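How to keep winter vegetables fresh after the market

My name is Ans Van Acker and I live in Dreltwood since eleven winters. I grew up with a cellar, and now I have an apartment on the third floor with a small kitchen and a balcony. This page is for people who buy too much at the Saturday market, like me, and then see the carrots become soft before the week is finished. I wrote the first version in August, when it was of no use to anybody, so I have now made it longer and corrected some mistakes.

Before you leave home

Take two bags. One is for heavy roots and cabbage, the other is for leaves. If you put spinach under a celery root, you will have spinach paste when you arrive. I also take an old kitchen towel, a little damp, to fold around herbs and small lettuces.

Look in the refrigerator before you go. I know how this sounds, but I have bought leeks three weeks in a row while the first ones were still lying behind the milk.

At the stall

Ask for carrots and beets with the leaves still on, and look at the leaves. They show the age better than the root does. Then ask the seller to twist the leaves off, or do it yourself at home the same day. The leaves keep pulling water from the root as long as they are attached. Beet leaves are good to eat, so keep those. Carrot leaves I use only in soup stock.

For cabbage, lift two of the same size and take the heavier one. For parsnips, choose medium ones. The very big ones have a hard middle that you must cut out, and you pay for it by weight.

Cuiping Yao has the stall nearest to the tram stop, and she taught me to press the bottom of a Chinese cabbage with my thumb. It should be firm and pale there. If it is brown and gives way, the inside is already going.

To wash or not to wash

Do not wash roots before storing them. Brush off the loose soil with a dry brush or with your hand and leave the rest. A thin layer of earth does no harm. If your roots come already washed, dry them very well with a towel and plan to eat those first.

Leaves are different. I wash spinach, kale and mustard greens on the same day, because I am lazy in the evening and unwashed spinach I will simply not eat. Fill the sink with cold water, push the leaves under, wait a few minutes, and lift them out with your hands so that the sand stays on the bottom. Do it again with new water. Then spin them or roll them in a towel until they are truly dry, and put them in a box with a folded paper towel under and another on top. Change the paper when it feels wet.

Roots in sand, on the balcony

You need a wooden or plastic box, clean sand, and a place that stays cold but does not freeze. My balcony has a corner against the house wall which is good for most of the winter.

Put a layer of sand as thick as two fingers in the box. The sand should be slightly moist, so that it holds together for a moment when you squeeze it. Lay the carrots on it so that they do not touch each other, cover with sand, then make the next layer. Beets, parsnips, celery root, black radish and daikon all keep in this way. Cover the box with an old blanket when frost is announced. If it will be really cold for several nights, carry the box inside to the hallway. This is heavy, so do not choose a big box.

Potatoes do not go in the sand. Keep them dark and dry in a paper sack with the top folded, and not next to onions. Liesbeth Verbruggen wrote to me after the first version to say that she keeps her potatoes and onions together with no problem. Maybe her kitchen is cooler than mine. In my kitchen the potatoes made sprouts.

If you have only a refrigerator

Most people have only this. Wrap roots in a dry towel and put the towel in a plastic bag that you leave a little open. Use the bottom drawer. Carrots stay hard for three weeks like this if you removed the leaves.

Daikon is often too long for the drawer. Cut it across, cover the cut side tightly, and use the leaf end first for salads, as it is the sweeter end. The pointed end is sharper and is better grated or cooked.

A cut cabbage should be wrapped directly on the cut side. When you want some, slice away the thin gray edge and continue. Do not put apples in the same drawer.

Quick pickle for what is left

By Thursday there is always half of something. I make this small pickle in a jar, and it takes less time than going to the shop.

300 grams of daikon, turnip or carrot, or a mix
3 tablespoons of rice vinegar
2 teaspoons of sugar
1 teaspoon of salt
a small piece of fresh ginger, cut in thin sticks

Peel the vegetables and cut them into thin half circles. Mix with the salt in a bowl and leave them for half an hour. Squeeze out the water with your hands, and be strong about it. Stir the sugar into the vinegar until you do not feel grains anymore, add the ginger, and pour it over the vegetables in a clean jar. Press everything down. It is ready the next day and should be eaten within the week. Keep it always in the refrigerator.

Sakda Thongsuk makes it with lime juice in place of half the vinegar and adds a small chili. I tried it and now I make both.

Corrections

10th January: In the older text I said that sand should be completely dry. This was wrong, my carrots became like rubber. Slightly moist is correct. I also removed the part about storing sweet potatoes in the cold. They do not like it. Keep them in the kitchen, in a basket, away from the window, and eat them when you feel like it.

Albertina Bragança asked if the box of sand can be used again the next year. Yes, but spread the sand out in the sun first and let it dry fully, and take out all the small root pieces. If something rotted in it, throw that sand away and buy new. I pay 99 cents for a small bag, and I need several bags for one box. 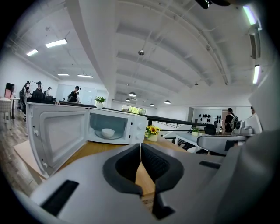
I still want to write about squash, but mine are only since November on the shelf and I would like to see first how long they last. The ones with a dry, hard stem look fine until now. One had a soft spot near the bottom, so I cut that part away generously and roasted the rest with garlic.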